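Skasine Help > Items and Inventory

Traded away my save's only lantern, can I get it back?

Asked by Noémi Boros
2019-03-24

I've been playing Skasine on and off since the winter and have managed something stupid. There's a pedlar called Billby who turns up at the ferry landing and offers to swap things. I gave him the brass lantern for a sack of eels, because I thought I had a second lantern in the chest at the cabin. I do not have a second lantern in the chest at the cabin. I have a rope and a second sack of eels.

The pedlar has since wandered off and I'm stuck outside the Rerkach mine, which is pitch dark and kills you after a few steps if you go in without a light. I've got 2,283 coins and nothing to spend them on. My last manual save is from before the bridge, so going back would cost me most of a weekend.

Things I have tried:
Sleeping at the inn until he comes back (eight nights, no pedlar, one bill)
Buying a torch from the smith, who says he has none "this season"
Walking into the mine very fast

Is the lantern gone for good, or is there some way of making Billby come back? I'm on the current version with no mods.

3 answers

Vilmos Veres
Accepted answer

It isn't gone. Billby keeps whatever you gave him, and he keeps it for the whole game, eels and all. The trouble is that he only moves when you do. Sleeping at the inn passes the time but doesn't count as travelling, so you could stay there until the innkeeper owned your boots and he'd still be standing wherever he went after the ferry.

What moves him is crossing from one region to another on foot. Each crossing shifts him one stop along his round, and there are four stops: ferry landing, mill, chapel, the crossroads south of Rerkach. You want to catch him at the crossroads or the landing, as those are the only two where he'll trade. At the mill he just complains about the miller, and at the chapel he's asleep.

So:

1. Leave the inn and walk to the marsh. Don't use the boat, it doesn't count as a crossing.
2. Walk straight back. That's two crossings.
3. Look at the crossroads first, then the landing. If he's at neither, do the marsh again.
4. When you find him, choose "I've changed my mind" and not "Show me your goods". The first gives you the lantern at a price. The second opens the ordinary shop, where the lantern isn't listed, and he then leaves in a huff.

He'll want 600 coins for it. Yes, for the lantern you gave him. You can knock him down a bit if you still have the eels, although I've never met anyone who still had the eels by that point, so congratulations.

Make a manual save before you speak to him. The menu is easy to get wrong on a controller.

Comment from Noémi Boros: Found him at the crossroads on the second go. Handed over the money and both sacks of eels. I feel robbed but I can see where I'm going.

Comment from Béla Kun: Worth adding that if you've already finished the chapel quest he skips that stop, so it's a round of three.

Botond Vida

Just start again, the early part is quicker the second time and you can skip the fishing. Also never trade with Billby. I thought everyone knew this.

Comment from Noémi Boros: Everyone except the person asking, yes.

Bohumila Machala

Vilmos has it right for getting the lantern back, but you can do the mine without one. Go round to the north side and talk to Oláh, the old woman with the goats. If you've brought her anything from the marsh she'll lend you a candle, and the candle is just long enough to reach the first lift if you don't stop to pick up ore. I've done it twice. The third time I stopped to pick up ore.

The candle can't be traded, dropped or put in a chest, and I suspect this is because the developers have met us.

One small warning – if you take the candle and then buy back the lantern as well, Oláh wants the candle returned before she'll open the north gate later on. Walk it back to her straight away and save yourself the trip in the final chapter.

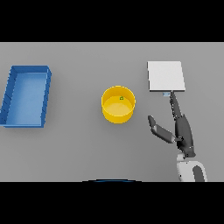
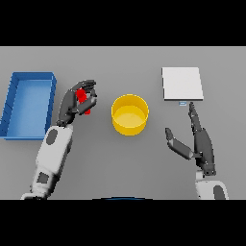 Related questions

Does the ferry still run in April, or is the ice permanent?
Can the second sack of eels be sold to anyone at all?
Smith says "this season" every season, is this a bug?
Lost my boots to the innkeeper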